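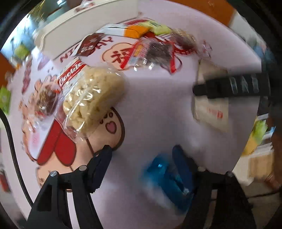
Home | News | Workshop | Events | Jobs

Rekside changes gripper upkeep after run of slipped packets

Rekside has rewritten the maintenance routine for its hand-held grippers following a spell in which the fingers were losing hold of light, crinkly packaging.

The grippers are used by staff at the Lindley site to record picking and sorting work on packaged food. Each has two black fingers, closed by a trigger, and a camera that looks down over them. The recordings are used to train the arm in the Godoy cell, which carries the same fingers.

Dulce Tlapale, who runs the workshop at Lindley, said the first complaints came in March. Operators reported that bagged biscuits and bread were turning in the grip, and that one finger was closing slightly ahead of the other.

"People had started squeezing harder to make up for it," she said. "You don't want that in the recordings, and you certainly don't want it with bread."
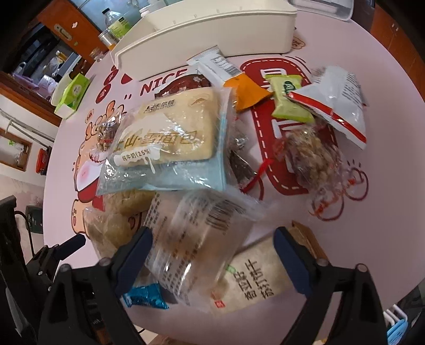 The workshop found two faults. The pads on the inner faces of the fingers had picked up a film of grease and sugar, and the screws at the base of several fingers had worked loose. On one unit the left finger could be rocked by hand.

Under the old routine, pads were wiped once a week and replaced when they looked worn. They are now wiped after every 50 picks with a damp lint-free cloth and left to dry before the gripper is used again. Solvent cleaner has been withdrawn from the benches, as it was hardening the rubber. Pads are changed at 2,000 picks whatever their condition.

The finger screws are checked at the start of each shift and taken out at 3,000 picks, when they are cleaned and refitted with fresh thread lock. Both fingers are then closed on a flat gauge to make sure they meet squarely. The whole job takes 20 minutes, including recalibrating the opening width.

Camera lenses are cleaned at the same time. Tlapale said this had been left to individual operators and was often missed.

Spare fingers and pads are supplied by Odari, and a set is now kept with each gripper so that a unit can be put right at the table without going back to the workshop. Worn parts should be bagged, marked with the unit number and returned to Lindley.

The arm in the Godoy cell will move to the same pad and screw intervals at its next planned stop. Its wrist mount and cabling are covered by a separate schedule and are not affected.

Contact the news desk | © Rekside | Back to top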